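Seat Durability Trial: Participants Wanted for Upholstered Dining Chairs

Trasteck is looking for households to take part in a home trial of upholstered dining chairs. The trial compares two seat foams and two cover fabrics under ordinary daily use. Applications close on May 21, 2018.

Background

The chairs are from the Grukcombe range, which has a solid oak frame and a drop-in seat pad fixed by four screws. In bench testing the pads met the required number of load cycles. Bench testing does not reproduce spills, uneven sitting, direct sunlight or cleaning with household products, so a period of use in the home is needed before the fabric specification is fixed.

What is involved

Each household receives a set of 6 chairs on loan for 182 days. The chairs must be the main seating at the table where most meals are eaten. Seat pads are numbered on the underside and should stay with the chair they came with.

Participants will be asked to:

Fill in a short record sheet once a week (15 minutes or less).
Note any spill, the product used to clean it and whether a mark remained.
Measure seat height at the front edge with the gauge supplied, at the start and end of the trial.
Allow 4 inspection visits, arranged in advance.

Do not apply stain repellent, wax or polish to any part of the chair. Felt pads may be fitted to the feet if the floor requires them.

Who can apply

Applicants must be 18 or over and have a dining table between 72 and 78 cm high. Households with children or pets are welcome. Homes with underfloor heating are accepted but should say so on the form, as this affects the moisture readings taken from the frame.

Employees of Trasteck or of the fabric supplier, Hititus, cannot take part.

Delivery and collection

Chairs are delivered assembled. A clear route at least 80 cm wide is needed from the vehicle to the door. Please list any steps, gates or shared entrances on the form. 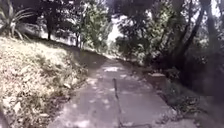
Existing chairs can be stored for the length of the trial at no charge. They are wrapped and labelled at the door and returned on the day of collection.

Payment

Households that complete the trial may keep the chairs or receive a payment of the same value. Those who withdraw early return the chairs and are paid for each full month completed. Normal wear and accidental damage are not charged for.

How to apply

Request a form from the Jafarzadeh showroom, quoting "seat trial". Forms sent in during the April pilot do not carry over and must be completed again. Include one measurement of the table height and one of the clear width between the table legs.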